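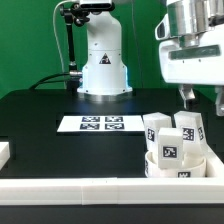
1. 상판

1-1 표면 긁힘, 들뜸, 이물
판정: 적합
의견: 검은색 상판은 먼지와 마른 세제 자국이 잘 드러나므로 판정 전에 마른 천으로 한 번 닦고 확인함. 손끝으로 훑었을 때 걸리는 부분 없음.

1-2 모서리 및 테두리 마감
판정: 조건부 적합
의견: 출입문 쪽 모서리 마감이 살짝 벌어져 있음. 소매가 걸릴 정도는 아니나 다음 점검 전까지 접착 보수 요망. 보수재는 창고의 Womex 접착제를 사용하고 경화 시간은 용기 표기를 따를 것.

1-3 수평 및 흔들림
판정: 적합
의견: 양손으로 상판을 눌러 네 방향 확인. 다리 높이 조절 나사는 7월 점검 때 조인 상태 그대로임.

1-4 금속 받침 링 주변 청소 상태
판정: 적합
의견: 링과 상판이 만나는 선에 먼지가 끼기 쉬움. 마른 솔로 털어낼 것. 물걸레를 링에 직접 대지 말 것.

2. 블록

2-1 파손, 갈라짐, 날카로운 모서리
판정: 조건부 적합
의견: 모서리가 일어난 블록 2개를 빼서 폐기함에 넣음. 나머지는 사용 가능. 빼낸 만큼 보충하는 건은 Kylie Merrick에게 전달함.

2-2 청결
판정: 적합
의견: 중성세제를 묻힌 천으로 닦고 완전히 마른 뒤 보관할 것. 알코올은 인쇄면이나 도색면을 흐리게 할 수 있으므로 사용 금지.

2-3 작업 종료 후 수납
판정: 부적합
의견: 점검표 비치 전날 기록에 수납 완료 서명이 없음. 담당자는 Angus Costigan. 보관함 뚜껑 안쪽 수량표에 서명한 뒤 퇴실하는 것이 원칙이며 구두 보고로 대체할 수 없음. 같은 지적이 7월에도 있었음.

2-4 바닥 낙하 여부
판정: 적합
의견: 테이블 밑과 배경막 뒤쪽까지 확인. 바닥에 떨어진 블록은 밟으면 미끄러지므로 작업 도중이라도 즉시 주울 것.

3. 표식 카드

3-1 인쇄 상태
판정: 적합
의견: 흰 바탕에 흑백 사각 표식 네 개가 두 줄로 배열된 카드. 표식의 검은 테두리가 끊기거나 번진 곳이 있으면 교체 대상임. 여백 부분의 손자국은 교체 사유에 해당하지 않음.

3-2 평탄도
판정: 적합
의견: 카드는 상판에 납작하게 놓여 있어야 함. 끝이 말린 카드를 테이프로 눌러 쓰지 말 것. 테이프 잔여물은 1-1 항목의 부적합 사유가 됨.

3-3 예비품
판정: 적합
의견: 관리번호 971 서류철에 보관. 서류철 위에 다른 물건을 쌓아 두지 않도록 선반에 칸막이를 추가함.

4. 배경막

4-1 주름 및 처짐
판정: 적합
의견: 녹색 배경막 상단 고정 집게 6개의 조임 상태 확인. 집게를 풀 때는 한쪽 끝부터 차례로 풀 것. 가운데부터 풀면 천의 무게가 양 끝에 쏠려 늘어남.

4-2 하단 걸림 위험
판정: 조건부 적합
의견: 뒤편 통로로 천이 조금 나와 있었음. 점검 중 안쪽으로 접어 고정함. 통행이 잦은 자리이므로 다음 점검 때 다시 볼 것.

4-3 방염 표시
판정: 확인 불가
의견: 봉제선 안쪽 표시가 지워져 읽을 수 없음. 납품처 Weltell에 확인서 사본을 요청함. 회신 전까지 배경막 가까이에 전열기구를 두지 말 것.

5. 배선

5-1 피복 손상
판정: 적합
의견: 검은색 케이블 묶음과 위쪽에서 늘어져 내려오는 가는 흰색 케이블을 각각 육안으로 확인. 꺾임 없음. 금속 커넥터는 손으로 당겨 보지 말고 체결부의 틈만 볼 것.

5-2 늘어진 케이블의 간섭
판정: 조건부 적합
의견: 흰색 케이블이 길게 곡선을 그리며 테이블 쪽으로 내려와 있음. 청소할 때 팔에 걸리기 쉬운 높이임. 케이블 타이로 정리하되 당겨서 팽팽하게 묶지 말 것.

5-3 통로 횡단
판정: 적합
의견: 바닥을 가로지르는 선은 모두 덮개 안에 있음.

5-4 멀티탭
판정: 적합
의견: 먼지 제거 완료. 문어발식 연결 없음. 미사용 구멍에는 안전 마개를 끼움.

6. 경고 표시 및 비상 설비

6-1 경고 스티커 식별 가능 여부
판정: 적합
의견: 흑백 삼각형 경고 표지가 보이는 상태임. 스티커 위에 메모지나 라벨을 덧붙이지 말 것.

6-2 비상 정지 버튼 접근성
판정: 적합
의견: 버튼 앞에 의자나 상자를 두는 사례가 있어 바닥에 구획선을 다시 그음.

6-3 소화기
판정: 적합
의견: 압력 게이지 정상 범위. 점검표의 서명란이 모자라 새 용지로 교체함.

6-4 조명
판정: 적합
의견: 상판 위 반사로 눈이 부신 경우 조명 각도를 조정하고 작업 일지에 기록할 것. 등기구에 종이나 천을 덮어 밝기를 낮추는 행위는 금지.

7. 청소 전 확인 절차

7-1 작업 종료와 전원 차단을 일지에서 확인한다.
7-2 차단 후 15분이 지난 다음 테이블 위에 손을 넣는다.
7-3 블록을 먼저 걷고, 표식 카드는 마지막에 든다.
7-4 상판은 뒤쪽에서 앞쪽으로 닦는다.
7-5 카드를 다시 놓은 뒤 위치를 다른 사람이 확인하고 서명한다.

의견: 7-5의 확인 서명을 본인이 겸하는 경우가 있음. 교대 시간에 인원이 부족하면 카드를 놓지 말고 다음 조에 넘길 것. (Rosemarie Hinrichs)

8. 조치 목록

모서리 접착 보수: Karabo Pillay
블록 보충: Kylie Merrick
수납 서명 누락 경위 확인: Angus Costigan
배경막 방염 확인서 수령: Merle Ellery
흰색 케이블 정리: Karabo Pillay

조치가 끝난 항목은 이 용지에 덧쓰지 말고 별지에 기록하여 Kyei실 입구 서류함에 넣을 것. 부적합 항목인 2-3은 조치 확인 후 재점검 대상임.

점검일: 2025년 8월 9일
점검자: Merle Ellery
입회자: Rosemarie Hinrichs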